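Preguntas frecuentes sobre Stamach, nuestro método para manejar papel suelto con dos brazos

Por Ileana Lungu
2025-07-23

Desde que colgamos el preprint me llegan más o menos las mismas dudas, así que las junto en esta página y me ahorro (y os ahorro) unos cuantos correos. Escribo yo sola, en primera persona y sin pasar por el filtro de nadie del grupo, de modo que las opiniones son mías y las erratas también. Si algo no cuadra con lo que pone en el artículo, fiaos del artículo.

¿Qué es Stamach exactamente?

Una forma de entrenar políticas de manipulación bimanual para tareas con hojas de papel: levantarlas de la mesa, apoyarlas, llevarlas a una carpeta de anillas. La política recibe las imágenes de las cámaras y la posición de las articulaciones, y devuelve un trozo corto de trayectoria para los dos brazos a la vez. Hasta ahí, nada que no hayáis visto en otros trabajos. Lo nuestro es cómo elegimos con qué demostraciones se entrena y cuánto pesa cada tramo.

¿Y por qué papel, con lo feo que es?

¡Pues por eso mismo! El papel se dobla, se pega a la mesa, se comba cuando lo coges por una esquina, y encima es finísimo, así que la pinza tiene que bajar casi hasta rozar el tablero. Un cubo te perdona un par de milímetros y una hoja no te perdona nada. Además tiene una ventaja muy prosaica, y es que cuando se arruga sacas otra y sigues trabajando.

La carpeta complica todavía más las cosas, porque tiene cubierta, lomo y hojas sujetas, y las tres partes responden distinto cuando las tocas. Al principio entrenábamos solo con hojas sueltas y todo iba de maravilla. Luego metimos la carpeta y la política se quedaba oscilando junto al lomo, como si no supiera a qué lado tirar.
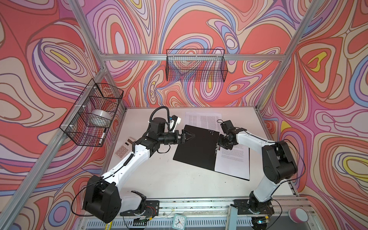 Esa indecisión nos tuvo entretenidos desde enero. La explicación que damos en el artículo es que las demostraciones mezclaban dos estrategias, abrir camino primero con el brazo izquierdo o con el derecho, y la red acababa promediando las dos. Cuando separamos los episodios por estrategia y dejamos que el modelo se comprometiera con una durante todo el trozo de trayectoria, la oscilación bajó muchísimo.

¿Cuántas demostraciones usáis?

Grabamos 3,825 episodios teleoperados y entrenamos con 2,038. El resto no es basura, ojo: son episodios correctos, pero con pausas largas, correcciones en el último momento o cambios de brazo a mitad de camino. Entrenando con todo el conjunto los resultados eran peores, y a mí esto me costó creerlo (repetí el entrenamiento tres veces por pura cabezonería).

¿Cómo decidís qué episodios se quedan?

Con Rezende, que es el nombre que le pusimos al filtro. Entrena un modelo pequeño, mide en cada tramo cuánto discrepan sus predicciones de lo que hizo la persona y descarta los episodios donde la discrepancia se concentra justo antes del contacto. Lejos del papel da bastante igual cómo te muevas. En los últimos centímetros, en cambio, una duda del operador se aprende estupendamente, y luego el robot duda igual.

¿Puedo usar el filtro con otra política?

Sí, Rezende no sabe nada de la política final. Lo hemos probado con dos arquitecturas y mejora en ambas, aunque en una de ellas la mejora es modesta y así lo decimos.

¿No tenéis miedo de que aprenda el fondo en vez de la tarea?

Bastante. Es de lo primero que miramos cuando algo funciona demasiado bien. Movemos la carpeta, la giramos, cambiamos la posición de las hojas y dejamos otros objetos en la mesa. Lo que no hemos hecho todavía es llevar la política ya entrenada a un montaje completamente distinto, y hasta que lo hagamos no voy a prometer nada sobre generalización.

¿Qué entendéis por éxito?

Somos tirando a estrictos. La hoja tiene que acabar donde toca, sin pliegues nuevos, y los brazos tienen que separarse sin arrastrar nada. Si una persona toca cualquier cosa durante el intento, es un fallo. Evaluamos en tandas de 15 intentos por configuración, con las posiciones iniciales sorteadas antes de empezar para no hacernos trampas sin querer.

¿Qué es lo que peor sale?

Coger dos hojas a la vez, con mucha diferencia. En la imagen, una hoja y dos hojas bien alineadas son prácticamente lo mismo, y sin sensor de fuerza en los dedos la política no tiene de dónde sacar la información. De los fallos que clasificamos a mano, 53 fueron de este tipo. El segundo problema es el agarre por la esquina cuando la hoja queda vertical: si el brazo acelera un poco de más, el papel flamea y la otra pinza llega tarde.
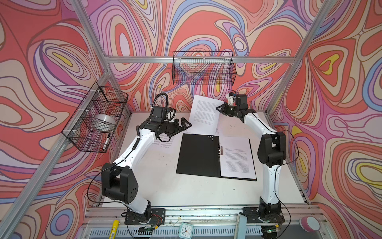
Imside nos escribió que a ellos les pasaba lo mismo con sobres, y que lo arreglaron a medias bajando la velocidad solo durante el traspaso de un brazo al otro; preguntaba si habíamos probado algo así o si preferíamos que la propia política aprendiera a frenar.

Probamos las dos cosas. El límite de velocidad fijo funciona, pero hay que decirle al sistema cuándo empieza el traspaso, y eso nos obliga a meter una regla a mano que no me gusta nada. Lo de aprender a frenar sale solo si las demostraciones frenan, y las nuestras no siempre lo hacen (yo teleopero con prisas, lo confieso). Estamos regrabando una parte con más calma y ya contaré qué tal.

¿Hace falta una máquina enorme para entrenarlo?

No. Una sola tarjeta gráfica decente os vale si tenéis paciencia. La inferencia tampoco pide gran cosa, porque predecimos por trozos y hay tiempo de sobra entre consulta y consulta.

¿Vais a publicar los datos?

Sí, los episodios filtrados y también los descartados, que creo que son los más interesantes. Estarán en el repositorio Prilside en cuanto terminemos de revisar las etiquetas. No me pidáis fecha, por favor, que luego me la recordáis.

¿Puedo mandaros mis propios episodios?

¡Claro que sí! Escribidme antes y os paso el formato. Me interesan sobre todo los de papel satinado y los de hojas que ya vienen arrugadas, que de eso tenemos poquísimo.

Contacto: Ileana Lungu, proyecto Stamach | © 2025 Stamach | Volver arriba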